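4.3 Folding knitwear for the storage box

This section covers jumpers and sweaters packed in the Tostby under-bed box. For shirts and trousers, see 4.2.

Before starting, check that each garment is fully dry. Clear a flat area at least 600 mm wide. A made bed is suitable. 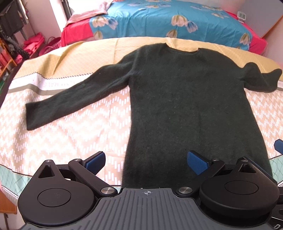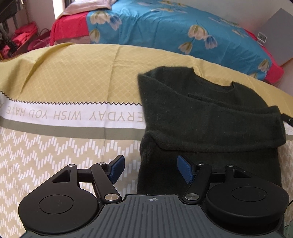

Dark green sweater on a patterned bed cover, neckline towards the far side.

1. Lay the sweater on the surface with the neckline pointing away from you.

2. Smooth the body from the shoulders down to the hem. Use the flat of the hand. Do not pull the ribbing.

3. Straighten both sleeves. A twisted sleeve leaves a ridge in the finished fold.

4. Remove lint with a soft clothes brush, working in one direction.

5. Fold one sleeve across the chest. Keep the fold level with the armhole.

6. Fold the second sleeve over the first in the same way.

7. Bring each side of the body in towards the middle until the folded width is 300 mm.

8. Fold the hem up to the neckline. For thick knits, fold in thirds – a single fold will spring open when the lid is closed.

9. Place the garment in the box with the folded edge facing the handle.

NOTE: Wide or flared garments may need a deeper side fold at the hem than at the shoulder. Check that both sides are parallel before step 8.

NOTE: Stack heavier items at the bottom. The lid must close without being pressed down.

CAUTION: Do not hang heavy knitwear as an alternative to folding. The shoulders will stretch.

CAUTION: Do not use the vacuum bag (part 928) for wool or mohair. Long compression flattens the fibres.

Refold stored knitwear every season – see the care table on page 19.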